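I finally walked the old rail trail out of Carnolcombe in May, all 8 miles of it, and I loved every muddy bit! The bluebells were out under the first bridge (so many of them!) and I kept stopping to listen for cuckoos.
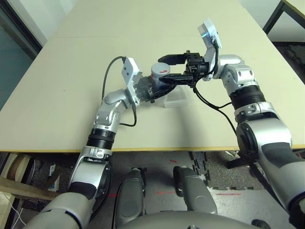

After the bridge it climbs slowly to Lehner Halt, where the platform is still there under the brambles. I ate two cheese rolls and felt like a king.
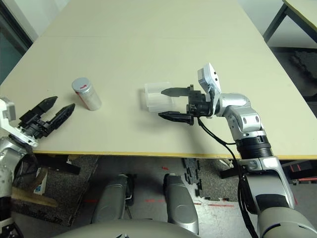
Rosário Veloso wrote to tell me the path floods past the halt, so bring boots. Noted! I'm going back for the tunnel.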